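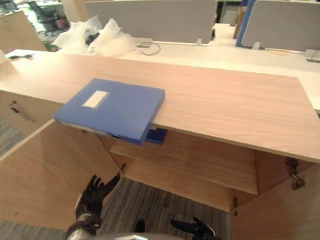
Bollik Cabinet Notes

README, such as it is

Bollik is a set of 984 short written notes on putting office things into cabinets and getting them out again. Most of it concerns file boxes. If you came for drama, try the hinge folder.

What's inside

notes/ has one text file per put-away, in plain English
hinges/ has remarks on doors that would not stay where they were left
labels.csv lists what the label on each box said, including the 50 that said nothing

Conventions

"On top" means any part of the box rests on the cabinet top. A box hanging over the front edge still counts. Deividas Jaunzems wanted a separate category for "about to fall" and was outvoted.

"Open" means both doors. One door is "half," even if it is open all the way.

Known problems

Blue is a single color in version 2. Reet Grīnberga kept four blues in the first version and could not tell them apart by June.

Notes 700 and up use "shelf" for the cabinet floor as well. Sorry.

Citing

Jaunzems and Grīnberga, Bollik Cabinet Notes, version 2. Corrections go to Reet, who files them in a cabinet.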